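April, notebook p. 40, throwing mechanics stuff (QB group)

Started 7:15, late, cable for the left force plate was in the wrong drawer again. Lihua found it. Plates zeroed twice, second zero held.

Plan was: three passers, short drop and long drop, ball speed off the radar vs. hip turn off the waist sensor. Want to know if the Torau sensors are good enough to drop the full marker setup for the summer camp. Markers take 40 min a kid to put on. Can't do that at camp.

Passer A (senior, tall, over the top release). Fine. 15 throws each drop, all kept. Speed very even, he throws the same ball every time. Sensor peak comes a bit before the marker peak on nearly all of them. Same as last month so probably filter delay in our own code and not the sensor. Deming says check the smoothing window first. Will do.

Passer B. Trouble. Waist belt kept riding up on the long drop, you can see it in the trace, a big hump right when the back foot plants. Taped it to the shorts, hump went away. So the early B throws are junk. Marked them X in the sheet, do NOT delete, Jingyi wants them for the bit on belt fit in the writeup.

Passer C sidearm-ish. Sensor disagrees with markers the most here. Shoulder turn is fine, hip turn reads low. My guess: he leans, and the sensor only knows turn about its own axis. Qianru thinks its the belt sitting crooked on him. Could be both. Re-run him with the belt leveled before arguing any more.

Radar: dropped out on a few throws when the catcher stood too close to the net. Moved him back, no more drop outs. Write this on the setup card!! We learned it in the fall and forgot.

Sampling. Sensors were set to 200, plates at 300, which is a dumb pair to line up. I resampled everything to 200 for now and used the heel strike to sync. Works ok but the strike is mushy on the soft turf. Xinyi suggests a hard stomp on the plate before each set, sensor on, so there's a clean spike in both. Obvious, should of done it from the start. New rule from next session: stomp, wait, then throw.

Ball notes. Two of the practice balls were low, pumped them up before passer B. Passer A threw with them as they were. Probably doesnt matter for hip turn, might matter for speed. Put a pressure column in the sheet.

Also tried the Wotell wrist unit on passer A for the last few. Clips on the fast ones, flat top on the trace, useless for peak. Maybe there's a wider range setting, nobody has read the manual. Deming has the manual.

Outdoors: we need a straight, open stretch for the long throws, indoor net hides the ball flight and I don't trust the launch angle from the first few feet. Storkard field is booked most mornings till the end of term. Meng field has a slope at the near end, but ok if we throw from the top. Asked for a slot, no answer yet. 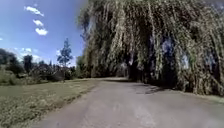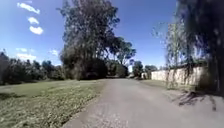
If we go out, plates stay in. So no stomp spike, need another way to sync. Clap with the wrist unit on? Would need the range fixed first. Or just film the front foot and go by hand, slow but safe.

Talked w/ Qianru after about what we report. I'd keep it to timing of peak hip turn against release, per passer, no group average, three guys is not a group. She wants the ball speed plot in too. Fine, but with the low-ball throws flagged.

To do
- smoothing window (me)
- belt with the grippy strip, order or sew one (Lihua)
- passer C again, belt leveled, check w/ the small level on the buckle
- set sensors and plates to the same rate if the plates allow it
- setup card: catcher distance, stomp, ball pressure
- manual from Deming
- chase the field slot

Data copied to the shared drive and the spare disk. Passer B folder has the taped throws in a subfolder called tape2, tape1 is the one where the tape peeled, ignore.

Done 11:40. Left plate was drifting a little by the end, check the zero before anyone else uses it.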